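Aug 5, 2023

Up at 7, coffee, toast, two eggs. Warm already with the windows open. Wrote up the notes for Kiran Mathur before anyone else was awake so I would not have to think about them again today.

The plan was laundry and folding, and for the most part that is what I did. I have let it slide since we got back from the lake. The basket by the stairs was full and there was a second pile on the chair in the spare room that I had been pretending was clean. Some of it was. I sorted by smell, then by color, and ran three loads through the Sheehan. It still knocks on the spin cycle. Fasil says it needs leveling and he is probably right, but I did not get to it.

Morning

First load was towels. Hung eight of them on the line out back and ran out of pins, so the last few went over the rail. Second load was shirts. Mesfin called while I was hanging those and wanted to know if he left his gray sweater here in the spring. I looked in the hall closet and in the trunk and did not find it. Told him I would look again.

Ate lunch standing up. Cheese, the end of the bread, a peach that was better than it looked.

Afternoon

Went over at 1 to do the cloth. I like a bare table for folding, with nothing on it but the thing I am working on. The kitchen table at home never stays that way for more than an hour - mail, keys, somebody's glass.

The blue was all in a heap in the back left corner, with the whole middle of the table free. It is a good strong blue. A bit of green and pink was sticking out from under the front of it.

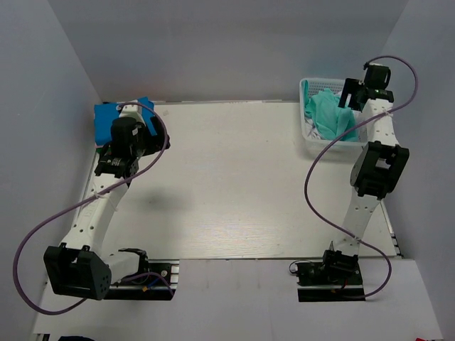
Folding

I did it the way Tsegereda Hailu showed me years ago. Find two corners, bring them together, lay it down and smooth from the fold outward. Then in half again and smooth again. If it is crooked at the first fold it will be crooked at the end, so I started over twice. My hands are slower than they used to be in the mornings but by afternoon they are fine.

The pale wood is nice to work on. Cloth slides on it easily and the grain gives me a line to go by when I want a straight edge.

Took about 20 minutes in all. Tsegereda would have done it in five and talked the whole time.

Home by 3. Brought in the towels, which were stiff as boards from the sun. I like them that way and Fasil does not. Put his in the dryer for a few minutes to soften them up and folded the rest for the upstairs shelf.

Evening

Fares Rawashdeh came by with tomatoes, 11 of them in a paper bag, and stayed to eat. We had rice and lentils with the tomatoes cut up on the side. He is painting his back bedroom next week and wants to borrow the ladder. Said yes, but the bottom step is loose and he should be careful on it.

Found the gray sweater after supper. It was in the drawer with the tablecloths. Left Mesfin a message.

Still to do: level the washer, buy pins, clear the chair in the spare room for good. Socks are not matched. Bed at 10.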